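Start Politik Lokales Meinung Archiv Kontakt

Alter Protestbrief an Bürgermeisterin Peltonen macht wieder die Runde durch Funddale

Lesezeit: 2 Minuten

In Funddale wird derzeit ein Wahlversprechen geteilt, das seine besten Tage eigentlich hinter sich hatte. Es geht um eine Rede, in der Tiina Peltonen, damals noch Kandidatin, heute Bürgermeisterin, den Satz sagte: „Unter mir wird kein einziger Parkplatz teurer.“ Der Mitschnitt dauert 20 Sekunden und wurde nach Zählung der örtlichen Facebook-Gruppe bis zum Abend 453 Mal weitergereicht, was für Funddale eine Art Weltöffentlichkeit darstellt.

Anlass der Wiederentdeckung ist die neue Gebührenordnung, die der Gemeinderat im Februar 2022 beschlossen hat. Ein Anwohnerausweis kostet künftig 69 Euro im Jahr. Bisher kostete er nichts, und wer mag, kann darin mit der Verwaltung eine „moderate Anpassung“ erkennen.
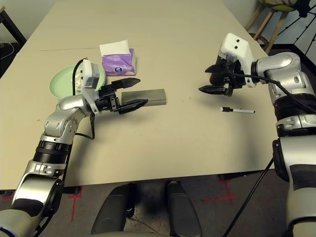 Die Bürgermeisterin ließ mitteilen, der Satz sei aus dem Zusammenhang gerissen. Den Zusammenhang lieferte ihr Büro auf Nachfrage nach: Gemeint gewesen seien die bereits kostenpflichtigen Parkplätze am Keskinen-Ufer. Diese seien tatsächlich nicht teurer geworden. Sie wurden allerdings im September gesperrt, als die Uferpromenade aufgerissen wurde, und sind es bis heute.

Oppositionsführer Kalevi Koivisto sprach in der Ratssitzung von einem „Wortbruch mit Ansage“ und forderte eine Entschuldigung. Eine Rücknahme der Gebühr forderte er nicht. Auf die Frage warum, verwies er auf die angespannte Haushaltslage. Seine Fraktion hatte der Gebührenordnung am selben Abend zugestimmt, nach Koivistos Worten „mit Bauchschmerzen“.

Unter dem geteilten Video geht es inzwischen lebhaft zu. Ein Nutzer rechnet vor, dass er seit drei Jahren ohnehin keinen freien Platz findet und nun für die Suche bezahlen soll. Eine andere Kommentatorin verteidigt Peltonen und fragt, wer bitte Wahlkampfreden glaube. Dieser Beitrag erhielt den meisten Zuspruch, auch von einem Mitglied des Bauausschusses.
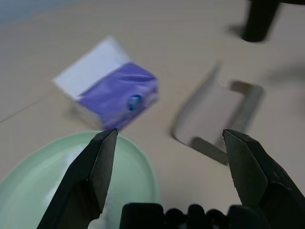
Arbeitstisch mit Greifer und einigen Gegenständen.

Für zusätzlichen Unmut sorgt die Abwicklung. Die Ausweise sollen über das Portal Wostetix beantragt werden, das die Gemeinde eigens eingekauft hat. Am ersten Tag meldete es vielen Antragstellern, ihre Straße existiere nicht. Betroffen war unter anderem die Straße, in der das Rathaus steht.

Gegen die Gebühr sammelt die Initiative Pluda nun Unterschriften. 200 braucht sie, damit sich der Rat noch einmal mit der Sache befassen muss. Die Listen liegen in der Bücherei und in zwei Bäckereien aus. Auch die Bürgermeisterin könnte theoretisch unterschreiben, teilte die Initiative mit; im Wortlaut ihrer Rede stehe dem jedenfalls nichts entgegen. Das Rathaus wollte sich dazu nicht äußern.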